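4.3 Recording demonstrations in the simulator

Read this section before you record anything you intend to keep. The Wotia sales sheet says that ten demonstrations are enough to teach a new task. We have not found that to be so, and the steps below assume you will need more.

1. Open the Stosel task file and load a tabletop layout. Check that the arm is upright on its pedestal and that no block overlaps another.
2. Set the random seed by hand. The automatic setting has a habit of repeating itself, and 59 copies of the same layout will teach the policy one layout.
3. Choose a room background. The default rotates through all of them.
4. Press Record, wait 2 seconds, then begin moving the arm.

Note: The room backgrounds are meant to stop the policy from leaning on one wall colour or one kind of light. Thilini Bhuiyan tested this at our Brestthorpe site and saw a small gain, well short of what the brochure claims. Leave them on, but don't count on them to make up for lazy demonstrations.

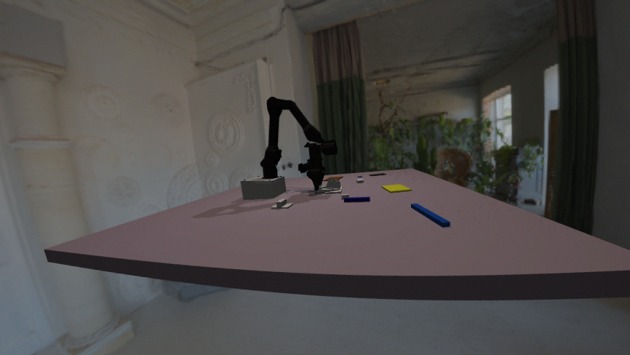 5. Bring the gripper down slowly and close it only when it is lined up with the target piece. Flat tiles are harder to grasp than blocks – if you miss, discard the take and start again.
6. Place the piece, raise the arm clear and press Stop.
7. Label the take Good, Poor or Discard. Do this straight away, before loading the next layout.

Caution: The "auto-label" box marks a take as Good whenever the piece ends up inside the goal area, even if the arm shoved it there. Leave the box unticked.

Caution: Do not mix takes from different gripper settings in one folder. The training script will accept them without a warning.

8. After 14 Good takes, run the Jayawardena check (section 4.5) on layouts you have not recorded. If the score is poor, look through your labels before you record any more.

Note: A high score in the simulator tells you how the policy behaves in the simulator. Trials on a real arm are covered in section 6, and the two numbers should be reported separately.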